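Folding Laundry - Bandmont Apartment

28 Nov 2024

Pictures from the bedroom at the Bandmont apartment, where the clean clothes get folded on the bed before they go into the drawers. The dresser is from Uten and has shallow drawers, so shirts are folded in thirds and stored upright. Sweaters go on the closet shelf.

The kitchen and hallway galleries from Grivenell were posted in March and are still up under Homes. Prints can be ordered in the usual sizes - allow extra time for anything going outside the country.

T-shirts

Sleeves first, then the sides, then up from the hem. A yellow t-shirt on the bed, with a black brush-stroke print on the front and one sleeve folded upward. 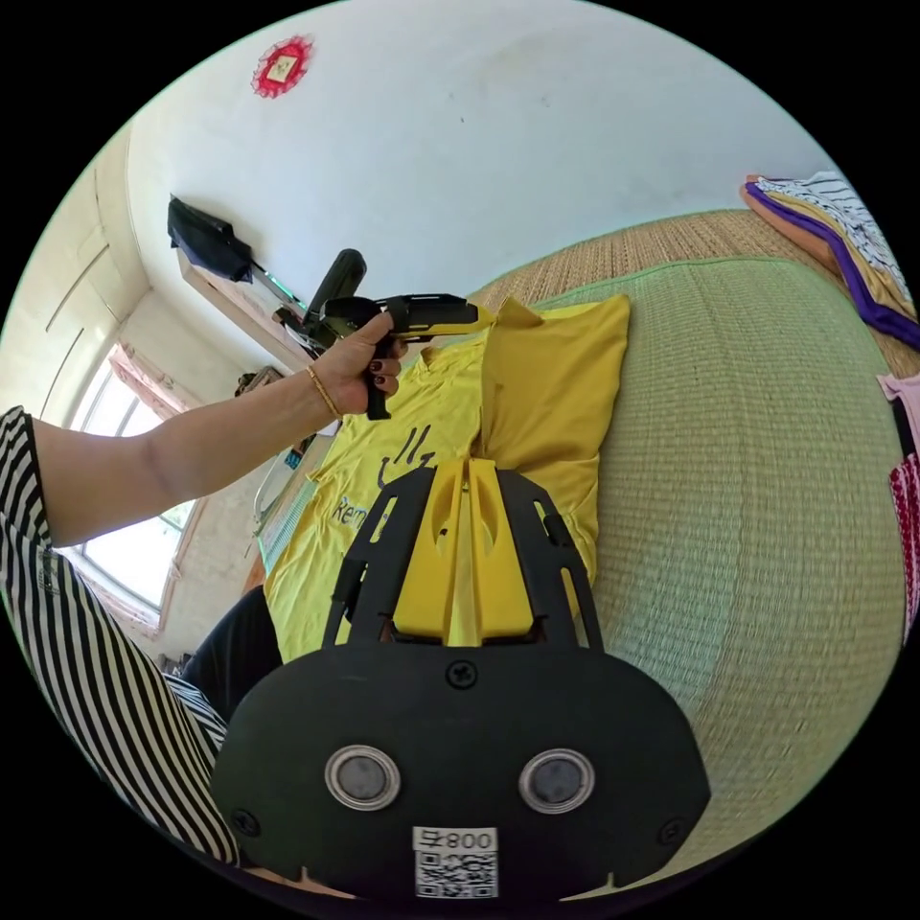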